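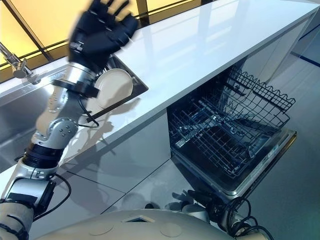
Why did the left arm drop into protective stop over the sink, when the same move ran clean all through October?

The wrist cable was too tight at full reach. When the forearm rolled past a certain point the connector at the wrist end lost contact for a moment, the hand controller went silent, and the arm stopped on the missing heartbeat. The software did what it should. I spent most of the morning looking in the wrong place.

Notebook, kitchen cell, November

Task is the usual one: pick plate out of sink, turn to dishwasher, set plate in lower rack. Left arm does the sink, right arm stays low near the rack. Running the Modise task build, Carka hand drivers, nothing changed in either of them this week as far as the change log shows.

8:40. Cell powered up, both arms homed. Hands opened and closed on command. E-stop tested from the pendant and from the wall button, both fine.

9:05. First attempt. Arm went over the sink, fingers opened, forearm started to roll, then stop. Red on the pendant. Message was "hand left: no heartbeat." The arm held position on the brakes. Hand stayed with fingers part open. Plate not touched.

9:12. Cleared the fault and tried again. Same stop, same part of the move. Third try got all the way down to the plate, and I thought it had gone away. Fourth try stopped again.

First guess was the bus. We had trouble in spring with the left hand dropping packets when both arms were moving, so I parked the right arm and ran the left one alone. Still stopped. Swapped the bus terminator for the spare. Still stopped. That was an hour.

Second guess was the heartbeat timeout. It is set to 30 ms. Somebody has written on the whiteboard that this is too tight, and I am leaving it where it is. A longer timeout would have hidden this one until the connector gave up while the hand was holding a plate. Please don't change it to get through a demo.

10:35. Went through the log properly, which I should have done at 9:15. The dropout doesn't line up with bus load at all. It lines up with forearm roll. Every stop comes in the last part of the roll while the elbow is nearly straight. The third try, the one that worked, used a slightly different approach because the planner found the plate at another angle, and it never rolled that far.

Powered down, brakes on, lockout tag on the switch. Moved the arm by hand with the brake release, one person on the release and one on the arm. With the elbow out and the forearm rolled, the cable to the hand goes straight and pulls sideways on the plug. You can feel it with a finger. With the elbow bent there is plenty of slack and it hangs in a loop.

Checked the service sheet. The wrist cuff on this arm came off for cleaning at the end of October and went back on. The cable was clamped again too far down the forearm, so the slack ended up on the wrong side of the clamp. The sheet says "refit cuff" and has nothing on where the cable goes. I have no complaint with whoever did it, the sheet is bad.

Pulled the plug and looked at it under the magnifier. Of the pins, 2 were marked on one side and one of those was a little bent. The socket looks fine. I did not straighten the pin. Put on a new cable from the drawer and bagged the old one with a label, it is on the shelf over the bench. That was the last spare of that length. More to be ordered from Istanitz, long lead time last time we did it.

Rerouted with the slack on the hand side of the clamp. Rolled the arm by hand through the full range with the elbow straight, bent, and halfway. No pull on the plug anywhere. The loop now hangs lower than before and that brings a second problem - it can swing over the edge of the sink. Put a soft tie on the forearm to keep it up. The tie is temporary. It needs a proper guide.

1:20 pm. Power back on. Ran the roll on its own at low speed, no plate in the sink, watching the heartbeat counter. No misses. Then at normal speed. No misses.

1:50 pm. Full task with the plate. Pick, turn, place, all good. Took the plate out and put it back in the sink by hand each time, pendant in the other hand, cell in hold. Kept going until a little after three without a stop.

Safety note. When the hand goes silent, the arm stops but the hand does not do anything on its own. It keeps whatever grip it had. Today it was empty, so no harm. If it stops with a plate in it, don't reach in and pull the plate. Put the cell in hold first, then use the release on the hand. I saw someone reach over the open dishwasher to get at the left hand last month and the rack was out the whole time. Push the rack in first or go around.

Also, the stop message is poor. "No heartbeat" sent me to the bus because that is what it meant last time. It would help if the log line carried the joint positions at the moment of the stop. I have asked for that on the Modise list.

Cable life: the sheet from Prarnulmont gives 2,000 roll cycles between inspections for this type, with the routing in their drawing. Ours did not follow the drawing, so I would not trust that number for the cable that came off. Counter reset to zero for the new one.

To do:
Draw the cable route and tape it inside the lid of the tool chest
Add a line on cable position to the cuff service sheet
Check the right arm, same cuff, cleaned the same day
Proper guide in place of the soft tie
Order spare cables, 2 of the long ones
Send the bagged cable out for a look if they want it

Right arm not checked yet. It is tagged out until that is done, so single-arm work only tomorrow morning.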